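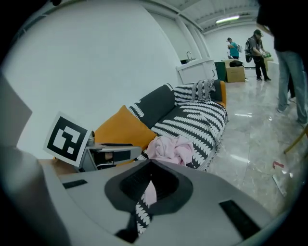
Sofa station, pink cloth on the seat, marker card up on the left.

4 April 2018

Right, so I've been promising to write down the house rules for the hand-held grippers since February, and today I finally had a proper go at it between runs. This is the messy version. The tidy one goes on the Kustis page once people have had a chance to grumble.

Started with the marker card, as that's where we lose the most data. Of the 163 runs from the last batch, 17 got thrown out, and nearly all of those came down to the card: bent corner, thumb over the border, or somebody re-taped it at a slightly different angle and didn't log it. So rule one is that the card gets checked before you pick up anything at all. Whole black border showing, card sitting flat, nothing hanging over it. If you re-seat it you recalibrate, even if it looks fine to you. (I'm guilty here, I know. It looked fine to me too.)

Rule two, soft goods. Cloth is a pain! I like the sofa for it all the same, with the wavy black and white throw and that fringe, plus the scalloped cushion, and the pink cloth stands out nicely on top of it all. But we've been terribly sloppy about the starting state. Half the logs say "crumpled" and half say "bunched" and I couldn't tell you what the difference was meant to be. From now on it's three words only: flat, folded, crumpled. Crumpled means picked up by the middle and dropped from elbow height. Don't arrange it. I caught myself fluffing it up a bit to make the grab easier and had to start that one again.

Also, leave the throw and the cushions alone between runs in the same set. If the throw slides, finish the run, note it, then straighten it. The Derora lot fix theirs halfway through and I've argued with them over it, and I still reckon they're wrong.

Rule three is the floor, and this is the one I feel strongest about. It's glossy, it throws the lights back at you in big streaks, and small stuff on it is easy to miss when your eyes are on the fingers. There's a little red thing and a scrap of white paper out on it right by where people walk. Sweep by eye before each set, pick up anything that isn't on the object list, and do it again after lunch. Not sure yet whether to write this up as a safety rule or a data rule. Probably both — it can go in twice.

Rule four, people. Three in the room besides the operator is fine by me as long as they're carrying on with their own work and keep out of arm's reach. I don't want the room cleared for every run, we'd never get anything done and the homes we're aiming at have people in them anyway. What I do want is for everyone nearby to have signed the sheet, and for the operator to call out "moving" before stepping back with a gripper in hand. Backpacks stick out further than you think when you turn around.

Rule five, breaks. I've put down 40 minutes and then swap. My wrist says less. Kvaran's checklist has nothing on this at all, so we're making it up, and I'm happy to be talked down.

Things I haven't sorted:
- whether a failed grab gets kept if the card was good (I say keep, and tag it)
- who signs off a changed object list
- wiping the finger pads, how often and with what
- whether Druvero's naming scheme is worth copying or just long

Did a set under the new rules late in the day. It was slower, mostly because I kept stopping to read my own list. I'll print it bigger and stick it up near the sink so there's a copy on the wall. Comments in pencil please, the last sheet was done in marker and I couldn't read half of it.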